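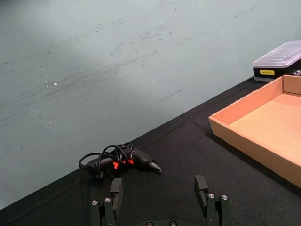 Glue gun and tray on the club bench, arm's-eye view.

Randura Robotics Club: progress report to the Fiore Fund
2021-01-11
Prepared by Pierina Bortolotti, club lead

Where we are

The sorting task is under way. Students must get the arm to pick up a glue gun and put it in a cardboard tray, a job the members can do themselves but seldom do at the end of a session. We have 14 students on the books, working in pairs.

The grasping code runs from start to finish without anyone shouting at it. Of the last 100 attempts, the pair in charge of logging wrote up every one, including those they would have preferred to forget. Most of the trouble comes from the power cord. It can be coiled in more ways than our software had planned for, and the gripper is inclined to take hold of a loop and call it a success. The students have asked whether this should count. It does not.

The black tablecloth was my decision. It cuts glare nicely and also makes a black glue gun rather hard to find, so the vision group now looks for the orange-red trigger instead.

Spending

Two items are over budget: replacement fingertip pads and postage. The Drelerell software licence came in under, which nearly covers it. Receipts are attached, apart from one that was glued to something.

Next

Placing in the tray, then the Gilten schools' heat in March. We would like to carry the unspent travel money forward, as we have not travelled anywhere.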